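Florkeo Cell Guide
Section 3: Recording episodes at the conveyor
Last edited March 12, 2021

By now you've got power to both arms and the Fedik recorder is talking to all of the cameras (if it isn't, go back to Section 2 and don't try to fix it from here, I've wasted whole afternoons that way). This section gets you from a quiet cell to a finished batch of examples the learner can use. I wrote it the way I do it myself, so it rambles in a few spots. Stellan Sandberg checked the steps on the Hovland cell and his corrections are in.

A word on left and right before you start. When I say left arm, I mean the robot's left arm. Watching from the fixed camera, that's the arm on the right side of your screen. Everybody mixes this up on their first day, me included, and then you wonder why the pedal moves the "wrong" hand!

3.1 Setting up the start pose

1. Clear the belt. Walk the whole length of it and pick up anything left from the last batch, including tape scraps.

2. Put the pink tray on the far side of the belt, toward the left. Leave a little gap between the tray and the far rail. If it sits tight against the rail it creeps when the belt runs, and the last episodes of your batch end up with the tray in a different spot than the first ones.

3. Send both arms to Ready from the Fedik screen. Keep your hands off the table while they move, and keep one of them near the stop button.

4. Check the left hand. It should hang over the right part of the belt, open, fingers down, holding nothing. The fingertips come out past the near rail a bit and that's fine.

5. Look at the right arm in the fixed camera view. You'll only get parts of it there, and that's normal for this cell. Please don't nudge the camera to get more of it in.

6. Compare your live view with the one printed here. You want the tray, the belt and the left hand to land in the same places, as close as you can get by eye. 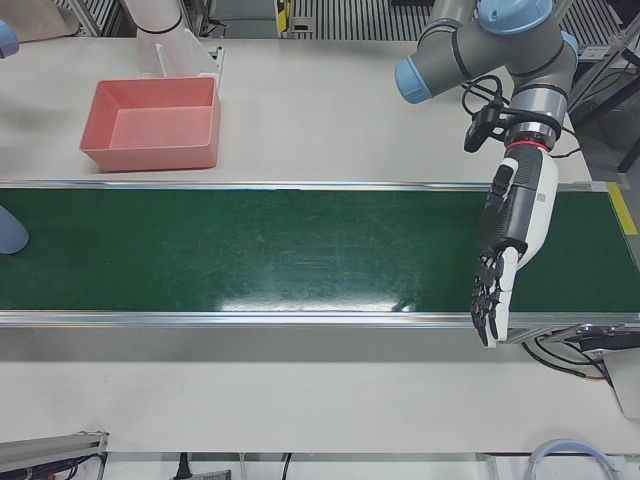 3.2 Checking the cameras

1. Open the fixed view and the wrist view next to each other.

2. Wave a hand slowly under the wrist camera (with the arms paused, please). Both views should react together. If one lags, restart the recorder and wait for the green dot to come back on the screen.

3. Check that the wrist camera bracket is snug. It's a small black camera clipped to the side of the wrist, and it can rotate a hair if somebody brushes it while cleaning. I give mine a gentle wiggle every morning. If it moves, tighten it and redo the calibration in Section 2.

4. Look at the cables by the wrist. They need enough slack to follow the arm through its whole reach, but a loop that droops under the hand will show up in every single wrist frame.

Note: You're going to see glare on the belt. The overhead lights bounce off the green surface and make a bright patch, and for a while I tried to get rid of it with a paper shade taped to a pole. Don't bother. Leave the lights exactly as they are for the whole batch. What hurts the learner is when half of your episodes have one kind of light and half have another, so if somebody flips a switch in the middle, stop, save, and start a new batch.

Same goes for the scuffs and scratches. The belt is going to look used. I had a new one on order in February and Vilgot Eklund talked me out of fitting it halfway through a set, and he was right.

3.3 Recording an episode

One episode is one part going from the belt into the tray. Keep it that simple. If you feel like showing off and doing two in a row, record them as two episodes.

1. Press New on the Fedik screen and type the part name from the batch sheet. Spelling counts here, because "cap" and "caps" turn into two different tasks later.

2. Press Record and wait for the beep. Hold still for 2 seconds after it. I know it feels silly, but the recorder needs that quiet bit at the front to line up its streams.

3. Have your partner place one part on the belt and step back behind the floor line. The partner's arm must be out of the fixed view before you touch the controls.

4. Start the belt at speed 3. Speed is on the Ollach box, the dial on top. Use the same speed for the whole batch.

5. Take the controls and guide the arm to the part. Go at a steady, unhurried pace. You don't have to be elegant! A little wobble on the way in is perfectly good data, and so is a second try if the first grasp slips.

6. Lower the part into the tray and let go. Dropping it from high up makes it bounce, and now and then it bounces out.

7. Bring the arm back to Ready and press Stop.

8. Mark the episode Good, Retry or Junk. Good means the part ended in the tray. Retry means it ended in the tray after more than one attempt, and we keep those and love them. Junk is for anything where a person got into the view, the wrong part was used, or the recorder complained.

Caution: Never reach over the belt while the arms are live, even for a part that's about to fall off the end. Let it fall. Parts are cheap.

Caution: The motor and a bundle of cables sit at the right end of the conveyor, below the left hand. Don't hang anything on them and don't rest a tool there.

3.4 Between episodes

After every episode, empty the tray and put it back on its spot. Then look at the fixed view again before pressing New. I mean really look, for a slow breath or so. The belt should be clear from end to end, the tray empty, and the left hand back over the right end with its fingers open, with its fingertips reaching just past the near rail.

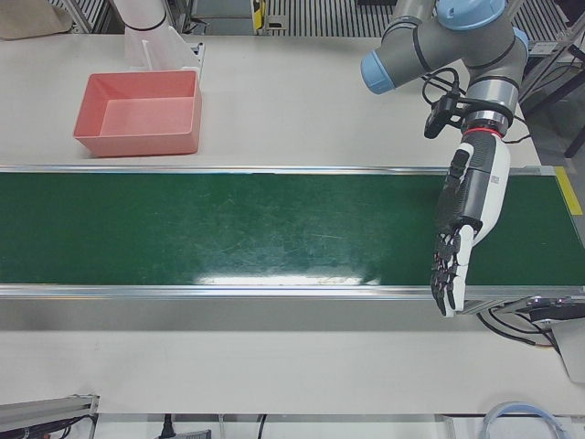

If anything has drifted, send the arms to Ready again instead of jogging them by hand. Jogging gets you close, but close is different every time, and the learner picks up on that sort of thing faster than we do.

Take a real break after 30 episodes. Get up, drink something, look out of a window. I used to push straight through to the end and my last stretch was always the sloppiest, with rushed grasps and a lot of Junk marks. A full batch is 50 episodes, and the Junk ones don't count toward it.

3.5 Closing the batch

1. Press Close Batch. The recorder will chew on the files for a few minutes and you can't use the arms while it does.

2. Play back three episodes of your choosing, one from the start, one from the middle and one from the end. Watch the wrist view all the way through. You're checking that the hand, the part and the tray stay readable, and that the tray hasn't wandered.

3. Fill in the note field. Tell us who drove, who placed the parts, and anything odd, like a cable you moved or a loud bang from next door. Write it even if it seems dumb. I once traced a week of strange grasps back to a note that just said "swapped stool, sitting lower now."

4. Send both arms to Park, switch off the belt at the Ollach box, and only then power down the arms.

5. Wipe the belt with a dry cloth. No spray, please, as it leaves streaks.

If the upload stalls, leave the machine on and go to Section 4, which covers transfers and what to do with a batch that only made it halfway.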